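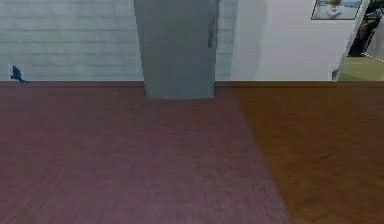

Ticket 646: Mapper splits the room in two at the floor seam, planner refuses to cross
Component: perception / floor segmentation
Product: Ludix nav stack, sim build
Scene: Cârstea
Status: Closed, fixed in config. One follow-up open.

Reported

In the Cârstea scene the agent gets a goal on the brown floor, right of the gray pillar, and the global planner returns NO_PATH. Start pose is on the mauve floor. There is nothing between start and goal. Teleport the agent onto the brown side and the same goal plans fine. Goals on the mauve side also plan fine from the mauve side. So each floor works alone and the pair doesn't.

Same behavior on two machines. Does not happen in the Grorelance scene, which has one floor material everywhere.

Steps to reproduce

1. Load Cârstea with the default spawn.
2. Start the planner with the stock costmap profile.
3. Send any goal on the brown floor.
4. Planner logs "no path, frontier exhausted" and stops.

Log

First entry. Suspected collision geometry along the seam. Loaded the collision mesh alone and checked it. The floor is one flat plane with two materials on it, no lip and no step. Dropped a test sphere on the mauve side and rolled it across without contact events. Not physics.

Second entry. Dumped the costmap. There is a diagonal line of lethal cells that follows the seam from the back wall, just right of center, all the way down toward the viewer. It is one cell wide in most places and two near the wall. After inflation it becomes a solid barrier. That explains NO_PATH.

Third entry. Where do the lethal cells come from? Turned off the depth layer, line still there. Turned off the semantic layer, line gone. So it is the segmenter. Per-pixel labels show "floor" on both sides and a thin band of "wall_base" between them. The model was trained on views where a hard straight edge between two colors low in the view is nearly always the bottom of a wall. Here it is only a change of material, and the wall above it changes at almost the same spot (tiled gray-blue to plain white), which probably makes it worse.

Fourth entry. Tried the obvious thing and raised the wall_base confidence threshold in the profile. The line breaks up, but the segmenter also stops marking the real base of the white wall in places, and the agent clips it. Reverted. Do not do this one.

Fifth entry. Tried requiring depth agreement before a wall_base label can write a lethal cell. If the depth points for that label sit on the fitted ground plane and nothing rises behind them in the neighboring columns, the label is ignored. Line gone completely. Pillar base, tiled wall base and white wall base all still marked.

Sixth entry. Regression check. The small dark blue object at the foot of the tiled wall still shows as an obstacle. The thin gray upright thing just left of the opening was missing on the first run – it is narrow enough that the depth filter dropped it as noise. Lowered the minimum cluster size for anything touching the ground plane and it came back.

Seventh entry. Ran the Clomum batch on Cârstea, 518 start/goal pairs. Before the change, 506 planned correctly on the same-floor subset only, and every cross-floor pair in the separate set of 32 failed. After the change all 518 plan and all 32 cross-floor pairs plan. The 12 that used to fail in the big batch had starts that spawned right on the seam, so it's the same bug.

Resolution

Set semantic.require_depth_support to true and ground_cluster_min to the lower value in the shared costmap profile. No retraining. Planner cost is slightly up per update, still inside the budget on the slow machine.

If you have a local copy of the profile, it will override the shared one. Two people hit this after the fix went in. Delete the local copy or merge both keys by hand, then restart the planner. Reloading the scene is not enough, the profile is only read at startup.

Follow-up, still open

The green surface past the opening on the far right is labeled "floor" with high confidence. It might be grass, and we don't have a traversable/not traversable decision for that in this scene. Right now the planner will accept goals out there. Needs a call from whoever owns the scene labels. Moved to its own ticket – please comment there.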